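Ich muss euch mal was zeigen bzw. erzählen, weil ich seit Februar kaum über etwas anderes nachdenke: Siebdruckplakate! Genauer gesagt die Werkstatt Nudis in Hiltthorpe und ihre Reihe mit Konzertplakaten. Kleiner Thread.

Angefangen hat es mit einem Plakat für das Barros, so ein winziger Club, in den vielleicht eine Schulklasse passt. Drei Farben, Petrol, Ziegelrot und ein Grau, das da entsteht, wo sich die beiden anderen überlagern. Ich stand davor und wollte sofort wissen, wie das geht.

Die Auflage lag bei 68 Stück, alle von Hand gezogen. Fünf davon gingen als Andruck weg, blieben 63 für Straße und Verkauf. Wer in Dreltthorpe wohnt, hat vielleicht noch eins an der Unterführung erwischt. 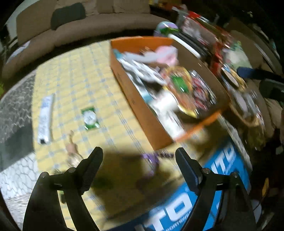
Trefor Prosser schreibt drunter: Das an der Unterführung hing keine zwei Tage, dann war es weg. Ich verdächtige meinen Nachbarn. Sind die Schriften eigentlich gesetzt oder gezeichnet?

Gezeichnet, Trefor! Und zwar jeder Buchstabe einzeln, mit Pinsel auf Folie. Guckt euch mal das R in BARROS an, die zwei sind nicht gleich, das linke hat ein viel längeres Bein. Ich liebe das so sehr.

Was ich auch erst lernen musste: Die Passer sitzen absichtlich nicht überall. Beim Ziegelrot blitzt unten ein Streifen Papier durch – und genau da fängt das Motiv an zu flirren. Am Bildschirm kriegt man das nie so hin, ich hab es drei Abende lang probiert.

Im Archiv der Werkstatt liegen inzwischen 2451 Blätter. Davon sind 2245 fotografiert und verschlagwortet, der Rest wartet noch in Schubladen. Ich durfte einen Nachmittag lang blättern und hab das Mittagessen komplett vergessen.

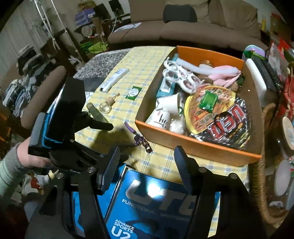

Eine Frage kam noch per Nachricht, nämlich ob man da als Laie überhaupt mitmachen darf oder ob das nur was für Leute mit Grafikstudium ist.

Klar darf man! Es gibt einen offenen Abend, ab 18 Uhr, Schürze mitbringen. Ich hab beim ersten Mal das Sieb zu lange belichtet und konnte alles wieder auswaschen. Beim zweiten Mal kam ein etwas schiefer, aber sehr gelber Mond raus, der hängt jetzt bei mir im Flur.

Nächstes Mal will ich mich an zwei Farben trauen. Falls jemand Tipps für feine Linien hat, welche Gewebe nehmt ihr da so?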